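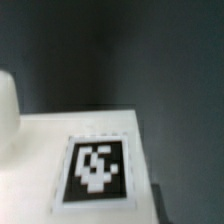 Maren Tilford
Research Associate, Work and Technology Studies

4.2 What the cell took over, and what it left

The Hernberg site in Toledo packs small replacement parts for repair shops. Before the Aletti arm arrived, kitting was done by hand at a long bench, and the 16 people on the line rotated through it in two-hour turns. The business case we were given described kitting as the dullest job in the building and promised that the cell would free staff for "higher-value tasks." We went in looking for those tasks. This section reports what we found during observation in April, and it is a shorter list than the business case would suggest.

The cell finds its containers by their printed square markers. So does the software that plans the picks, a package called Bedik, which also keeps the log we draw on below. Figure 3 shows the arrangement. The system depends on the markers being readable and on the containers standing close to where the plan expects them. Both conditions are maintained by people. At the old bench a container could sit anywhere within reach, and a worker coming on shift would shove things around to suit her own height and her better hand. That freedom is gone, and the business case doesn't list it as a cost.

In the April log we counted 400 stops that needed a person to clear them. Bedik sorts these under "operator event," a heading that made several of the staff laugh. The label puts the event on the operator. When we went through the entries with the line lead, most turned out to be the cell asking for help: a marker not found, a container out of position, a grip not confirmed. Whether 400 is a lot depends on whom you ask. Management compared it with the total number of picks and called it small. On the floor people compared it with the old bench, where there was no such thing as a stop.

Figure 3. The arm and its open gripper over the black work table, with marked containers to either side and the board of four markers between them.

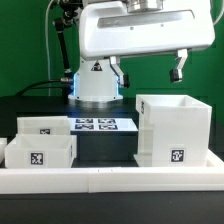 One packer on the late shift told us that she had been less tired at the bench, because there she at least knew when her turn would end. Now she is called over whenever the light and the buzzer go, leaves her own packing half done, clears the fault, and comes back to find her place in the order again. She didn't object to the arm as such. She objected to being timed on her packing as if the calls didn't happen, and in April the packing rate was still computed that way.

We heard versions of this complaint from 11 of the 16. The rest were either neutral or positive, and we don't want to bury that. Two of them had wrist trouble from years of kitting and were glad to see it go. A newer hire liked learning to reset the cell and hoped it would lead to a pay grade. At the time of writing there is no such grade -- resetting is treated as part of general duties, and training for it lasted one morning.

The phrase "higher-value tasks" deserves a closer look. We asked each interviewee to name one thing they now did that they hadn't done before. The answers were clearing stops, wiping markers, putting containers back in position, and filling in the stop sheet. All of these exist only because the cell exists. It's possible that other work will follow as the line settles, and the plant manager said as much when we presented early results on Thu 8 May. We have no evidence for or against that. We do note that the same forecast appears in the original proposal, with a date attached that has since passed. 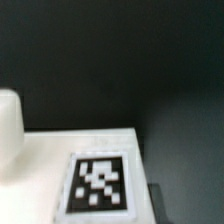 Did the cell reduce the number of people needed on the line? The headcount was the same at the end of our observation as at the start. Hours moved out of kitting and into attending the cell, and since attending has no code on the time sheet, the plant's own figures show a saving in kitting with nothing set against it. A reader of those figures would conclude that labor had gone down. We think the safer reading is that some of it stopped being recorded.

There are limits to this. We saw one site over a short period, and new equipment is usually at its worst early on. The log was designed for maintenance, so it says when a stop was cleared but is silent on who walked over and what they put down to do it. We tried to fill that gap with our own notes, which cover day shifts better than late ones. Section 4.3 takes up the time sheets in more detail.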